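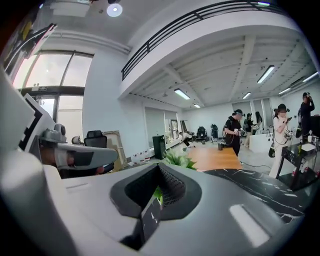 Ilse Albers wrote the first version of the floor rules at Wunent on one side of a sheet of paper. It now runs to 14 rules, and she still thinks that is too many.

"People remember the ones they have seen matter," she says. "The rest they look up, if the sheet is on the wall where it should be."

Albers sets working practice for teams that record demonstrations with hand-held grippers, the kind a person carries through a task so that a robot can later learn the same motion. She came to it from Skotside, where she checked guarding on packing lines. The machines there were bolted down. With hand-held tools, she says, the thing that moves around the room is the person.

Her first rule is about walkways. Every operator gets a working area, and anyone crossing it speaks first. "You say your name and you say 'crossing.' It feels silly for a day or so, then it's normal."

Cables come next. She wants slack gathered up before a recording starts, and a check of the floor after every break. Headsets have their own rule: a person wearing one with the view closed off doesn't walk unless a second person is watching.

She is just as strict about the markers on the grippers. They are to be clean, flat and uncovered, and a damaged one is replaced before the tool goes out again. In January she went back through 235 recordings and set aside 44 of them, most for marker problems.

"That was a bad week," she says. "Wiping a marker takes a few seconds — I'd sooner stop the room."

Anyone can stop the room. The word is "hold," and it applies to everyone, including visitors. Tools go down on a table, and work starts again when the person who called it agrees. 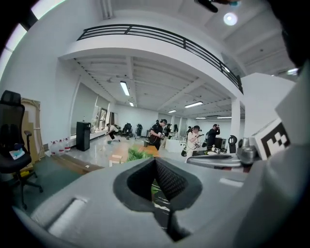 What she would change

Albers would like shorter sessions. The limit is 2 hours, and she finds that grip and attention both fade before then. A draft with a lower limit is with Wunent's managers now.

"I'll keep asking," she says.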